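Hand Work at Gündoğdu: The Stama Line, Before and After

Photo gallery. Text by the plant newsletter desk. Posted Sun 7 February

Gündoğdu makes door seals, grommets and small molded parts for appliance builders. For most of its history the last step of every order was done by hand at long tables: trim the part, turn it over, look at it, put it in the tray. In November the first two tables were taken out and the Stama line went in. It has 4 stations, and it now does the trimming and the first inspection for the round parts. The long seals are still done by people.

This gallery is about the people on that shift and what their work looks like now. It leaves out the machine specifications, which are posted on the board by the tool crib for anyone who wants them.

Some background first. The old trimming tables had a target of 3,000 parts a shift. Good trimmers reached it without rushing, and new ones took most of a year to get there. The work was steady and quiet, and it was hard on the thumbs. Wrist and thumb complaints made up most of the visits to the plant nurse from that department, and the department had the longest list of people asking to transfer out. It also had the people who had stayed the longest. Both things were true at the same tables.

When the line was announced, management said that no trimmer would be let go. That has held so far. Seven people changed jobs, though, and a changed job is a real thing to the person who has it. Two went to packing. One went to the mold shop, at her own request. The other four stayed with the Stama line and were retrained, two as line tenders and two for the work the company calls teaching.

Teaching is the part visitors ask about most. The long seals bend and twist when they are picked up, and the programs that handle the round parts do not work on them. So a person goes through the motions with a gripper in each hand, and the movements are recorded. The recordings go to Zarberg, the firm that is building the second line. A teaching turn lasts 40 minutes, followed by a break or a different task. The turns were longer at first and were cut back after the shift asked for it.
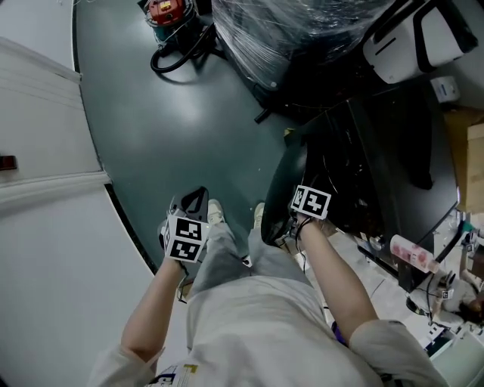
Two grippers, one for each hand. The white blocks on them carry printed square tags.

Nermin Sönmez wrote in after an early version of this page went around the plant, and asked that it be said plainly that teaching is skilled work and should be paid as skilled work. A trimmer with twenty years at the table knows how a seal wants to turn before it turns, she wrote, and when that goes into a recording the company has it for good, while the trimmer has been paid for one shift. She would like to see a teaching rate written into the pay scale before the second line opens.

The company's answer, given at the last floor meeting, was that teaching is currently paid at the line tender rate and that a separate rate is under review. No date was given for a decision. Several people asked for one.

The tenders' day is different again. A tender clears jams, changes trays, checks the blades and handles whatever the inspection station rejects. In the first weeks the rejects piled up, mostly good parts with a bit of mold dust on them. An air nozzle was added ahead of the inspection station and the pile got smaller. The rejects are still looked at by hand, one by one, and the tender has the last word on each.

What the tenders mention most is the walking. A trimmer sat for most of the shift. A tender is up and down the length of the line all day, and the floor is hard. Mats have been ordered for Stations 1 and 2. Stations 3 and 4 will get them when the tray racks have been moved.

The second thing they mention is talk. At the tables people faced each other and talked across the work. On the line they are spread out, and the trimming heads are loud enough that ear protection is required at all times. Kaan Tekin moved his lunch to match the packing crew's so he could eat with the people he used to sit beside, and a few others have since done the same. The shift lead has agreed to line up the break times for both departments — a small change on paper, but the first item anybody asked for.

Thumb and wrist visits to the nurse are down. Sore feet are up. The nurse is keeping track of both and will report in the spring.

The second line will be supplied with feeders from Trakon and will go in Bay 51, next to the loading doors. The tables there stay in use until it is running. Anyone on the long seals who wants to try a teaching turn can sign up with the shift lead. It is open to all grades and does not commit you to moving jobs.

Comments and corrections can be left in the box outside the canteen or handed to any member of the newsletter desk.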